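The judging sheets for the Toltona brass contest went up to 200 points, and Pindum Band had never passed 150. Their new conductor dropped the march and gave them a slow hymn, played almost without drums.
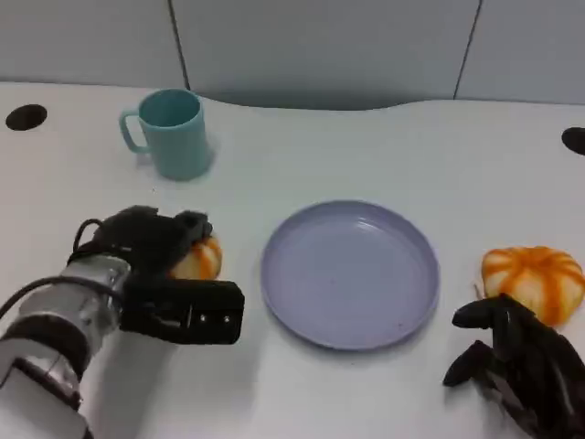

Osian Gape thought it was a mistake. A hymn showed every wrong note, he told the cornets, and the tubas would run out of air by the second verse.

They played ninth, after Jellow. The tubas breathed in turns. When the sheet came back it said 182, and under that, in pencil, "Cornets flat."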